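Direction des successions de Vestberg
Avis du mardi 13 novembre

Il est porté à la connaissance des ayants droit que feu M. Beneš, géomètre, a légué à la commune la rivière Fevaleck, dont il n'était pas propriétaire. Le legs a été accepté. Les 992 riverains disposent de 50 jours pour rendre l'eau puisée depuis juin. 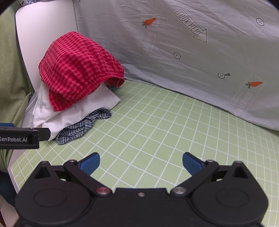 M. Adeel Tanoli, seul opposant déclaré, a déposé 5 seaux au guichet. Il lui en a été délivré reçu. La rivière, convoquée, n'a pas répondu.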